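Ticket 631 — Dasar sim apartment, pass rule disputed
Opened by: Carol Stockdale
Assigned to: Stuart Horrocks

Adberg's good practice sheet says a rendered room can be signed off for navigation tests once 105 runs finish clean. Clean by whose measure? I reran the set on build 274 and would not sign it.

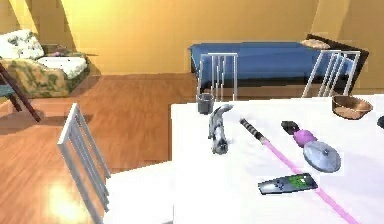
Stuart says clutter is covered by clause 3. I read clause 3 again. It covers objects on the floor and says nothing of tabletops. 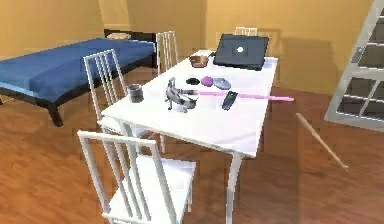

Clearance is my main complaint. The planner takes the table's outline as the keep-out edge. The pink toy sword sticks out past that edge, over open floor, and a tall base would meet it. Please measure from the overhang.
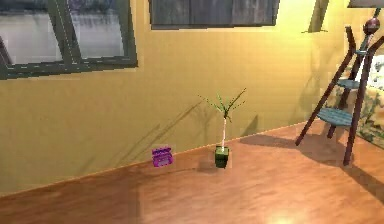 Lamp stand and potted plant, floor-level check

Derek Kettle's reply: "Works as intended." I'd like to see the test that shows it — a green tick isn't one.

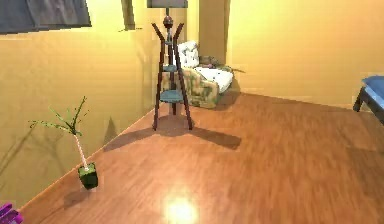
Glare and shadow limits are blank in the sheet too. Terence to ask Adberg for numbers. Status: open, not signed.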